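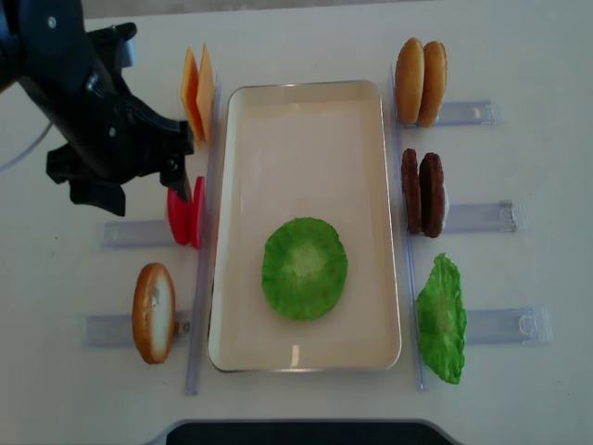 Sotent sandwich cell: what to budget for before you buy

Print this page | E-mail to a colleague

I'm Karim Bitar and I look after the Sotent range at Ekuvden, which means I'm the one who picks up when you ring to ask what it all costs (and then what it really costs!). So I've put the usual answers in one place.

The arm and gripper will eat most of your money, no surprises there. What people forget is the bits on the table. Clear holders, side rails, a tray with a decent rim: they look like nothing on a quote, but if the cheese isn't standing upright in the same spot every time you'll spend your afternoons nudging it back. I'd put 10 per cent of the budget aside for holders and tray, and I'd order a spare set on day one.

Then there's space. The standard Sotent table is 130 cm long and 62 cm deep, and you'll want room to walk behind it too. Measure your doorways first. I once had a table sit in a loading bay at Tindwood for a whole July while they argued about a door frame. 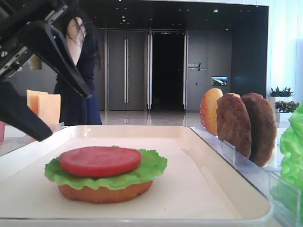

Planning & Lead Times

Start with the order of your stack, because that decides where everything stands. Bun at the bottom, then lettuce, then tomato is a good one to begin with, and you can keep the patties and the top bun in the holder to one side until you're happy with the first three. Changing the order later is only a bit of software, but moving holders means teaching the positions again, and that's half a day gone.

Lead time is 19 working days for the table, rails and holders. The arm is quoted separately, as is training. Please do book the training! The team at Hồ skipped it, rang me every morning for a fortnight and then booked it anyway.

Trays and holders can be bought on their own if you've already got an arm you like. Send me the model and a sketch of your counter (the back of an envelope is fine) and I'll tell you what fits.

Filed under: Food Handling > Table-top Cells > Buying Advice

Contact us | © Ekuvden | Back to top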